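Clastden Crafters Board > Decor & DIY > Wreaths and Seasonal

Thread: Does the "no glue" ribbon wreath method hold up?

plurnen_porch
Wed 6 April
I keep seeing the no-glue ribbon wreath on every craft blog this spring. You loop wired ribbon through a wire frame, pinch, twist the pipe cleaner, done. They all swear it survives a whole season on a front door. I have my doubts. Every one of those posts was put up the same day the wreath was made, so how would they know?

I bought the Huamán wire frame and two rolls of ribbon, and I'd like to hear from people who have had one outside through rain and wind before I cut into anything. What I want to know:

1. Do the loops sag?
2. Does the ribbon fade on a south-facing door?
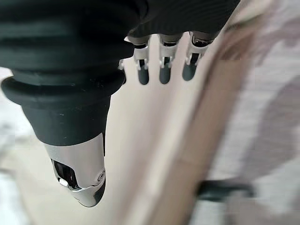
3. Can you take it apart later and reuse the ribbon, or is that a fairy tale too?

glitterbarn62
Mine has been up since last April and looks fine. You're overthinking it! Twist tight, fluff the loops, hang it up.

plurnen_porch
Is your door under a porch roof, though?

glitterbarn62
Well yes. Covered porch, faces north. But still!

Araba Antwi
That's the best case you could ask for, so I wouldn't go by it. I made one for an open door in Planstead and the bottom loops were flat inside of a month. The wire in craft-store ribbon is thin. It bends the first time something leans on it and then it remembers the bend. I re-fluffed every weekend until I got sick of it. 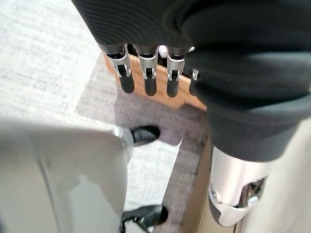

What did help was shorter loops. The tutorials say ten inches of ribbon per loop because it fills the frame fast and looks good in photos. I went down to seven and it used a lot more pipe cleaners, but the thing kept its shape. Cost more too, so there goes the "budget wreath" part.

mod_hatbox
Moving this from General. Carry on.

tinsel_and_tape
Seven inches looks stingy to me. I've done both and the ten-inch loops are the whole point, you get that big soft look. If they sag, your ribbon is cheap. Buy better ribbon.

Araba Antwi
I paid for the good stuff. Same brand you recommended in the bow thread, if I remember right — still flat.

tinsel_and_tape
Then you didn't twist it enough.

plurnen_porch
I don't buy that either. A twist at the base can't hold up the top of a ten-inch loop. That's all down to the wire in the edge. I might do a test this weekend, half the frame with long loops and half with short, and leave it out in the weather. It'll be ugly but at least it's an answer.

Same goes for the sealer spray people are pushing. One blog says a can will cover 1000 yards of ribbon. Who measured that? I sprayed a scrap and it went stiff and a little yellow, and I'm not putting that on white ribbon.
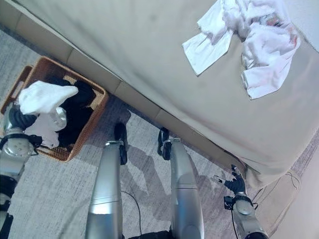 Adwoa Dankwa: Skip the spray. I tried two kinds, and both went blotchy on satin. On burlap you couldn't tell it was there, so what are you paying for? As for reusing the ribbon, yes, but only the straight stretches. Wherever the pipe cleaner bit into it you'll have a crease, and ironing wired ribbon is a pain. I use those pieces for gift tags.

glitterbarn62
I've ironed mine with a towel over it and it came out great :)

Adwoa Dankwa
Satin or burlap?

glitterbarn62
Burlap lol. OK, point taken.

plurnen_porch
So far that's one happy wreath under a roof and one flat one in the open. I'm going with the split test. I also want a backing on the door side, because bare wire scratches paint. Felt, maybe, or a strip cut off an old sheet. I'm not gluing it, I'll whip stitch it around the outer ring.

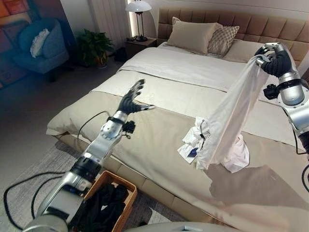 Bedroom, bed with pillows

tinsel_and_tape
Felt holds water. You'll get a green ring on your door.

Araba Antwi
Agree with tinsel for once. Use the sheet, or clear bumper dots. And mark which half is which before you hang it, all the loops look alike after a good rain.

plurnen_porch
Bumper dots it is. I'll put a bit of red thread on the short side and post back at the end of the month.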